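Small kitchen, one roll-up rack: some notes after a move

1/ We moved to Beltness in May and the new kitchen has no place for a draining board. So the dishes go on a roll-up rack, the kind with steel rods that you put across the sink.
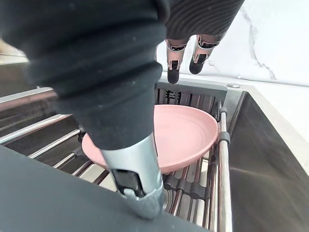
Trundel replied within minutes that a rack over the sink is a nuisance, and that everyone who buys one takes it away again before the first winter.

2/ I understand this opinion. If you wash a big pot, you must roll the rack to one side first. But for plates and cups I find it very comfortable, and the water goes directly into the sink.

3/ For the people who asked: mine is from Barbier. I measured the sink before I ordered, 419 mm from front to back on the outside. Please measure yours also. My first rack was too short and it fell in with two glasses on it.

4/ The pink plates are from the Stevach market. They were sold in a box of 11, I suppose one was broken before me. I like this dull rose colour very much, it looks kind in the morning.

5/ A plate lying flat on the rods dries slowly. The foot of the plate keeps a little ring of water. I lean it on something, even on a cup, and after lunch it is ready for the cupboard.

6/ Cleaning of the rack: once a week I roll it up and leave it in warm water with a spoon of citric acid. Our water in Beltness is very hard and the rods become white quickly. Then an old toothbrush for the ends, where the dirt likes to stay.

7/ How much weight can it carry? The paper in the box did not say. One of my dinner plates is 800 grams, so I never make a high pile. Four plates is my limit.

8/ Somebody asked about knives and forks. They fall between the rods, all of them. I stand them in a jam jar next to the tap.

9/ Tomorrow I will try to find a hook for the rolled rack, inside the cupboard door. If you have one that does not need drilling, please write me which.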